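Ticket: Painting scans look wrong in the online gallery
Status: Open, then Solved (see last update)
Product: Gronivum image viewer
Site: Rissanen portrait blog

Hi again, it's me with the portrait blog. I know I only write in when something breaks, sorry!

So I've been putting up a long series on portrait painters from the late 1800s, mostly scans from my own old exhibition catalogs, and since I updated Gronivum in March the skin tones are all off. Faces that should be warm and a bit rosy come out greenish, like everybody sat for the artist with a stomach bug. Whites in the dresses have gone flat too. The small thumbnails look fine, it's only when you click through to the big version that it goes bad.

What I tried first: cleared the cache, logged out and in, opened the page in a different browser, and then on my phone. Same green faces everywhere. I also re-uploaded one portrait from scratch (a lady in a black gown with a fan, lots of lovely loose brushwork in the sleeves) and it came out exactly as bad as before.

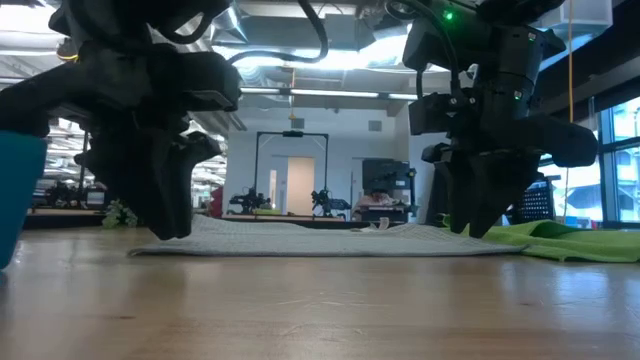 Then I wondered if it was the scans themselves. I have 1,759 of them in the library so I really, really didn't want it to be that. I opened the fan lady on my desktop and she looked perfect, so the file is okay. I scan at 300 dpi and save as JPEG with quality at 90, and I haven't changed that in years.

Update, same evening, 9:40 pm

Your reply said to check the color profile, which I had to look up. My scanner software (Humel, very old, please don't laugh) tags everything with its own profile instead of the plain sRGB one. The old version of the viewer kept that tag when it made the big picture. The new one seems to throw it out, and then the browser guesses. I took one scan, converted it to sRGB, uploaded it, and there were the pink cheeks again. Hooray!

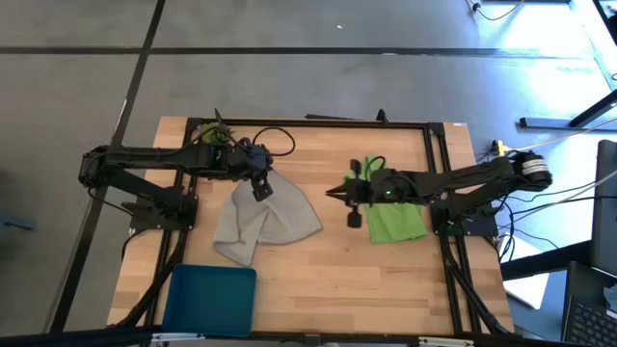
2 min read

Which leaves the rest of the library. I turned on "Convert on import" under Gronivum's Media settings and ran it on a batch of 200 to be safe. Most went through. The ones that failed were all from the Grornulbridge museum catalog, and those turned out to be saved as CMYK, from back when I had a little booklet printed. I converted those by hand and they're good now.

Two leftover questions. Can the viewer go back to keeping the profile, maybe as a checkbox? And is there a way to run the conversion overnight? It stops whenever my laptop goes to sleep.

Last update

Got your answer, thanks. Keeping the laptop plugged in with sleep turned off did the trick, and the whole library is converted. I'd still like the checkbox. You can close this one.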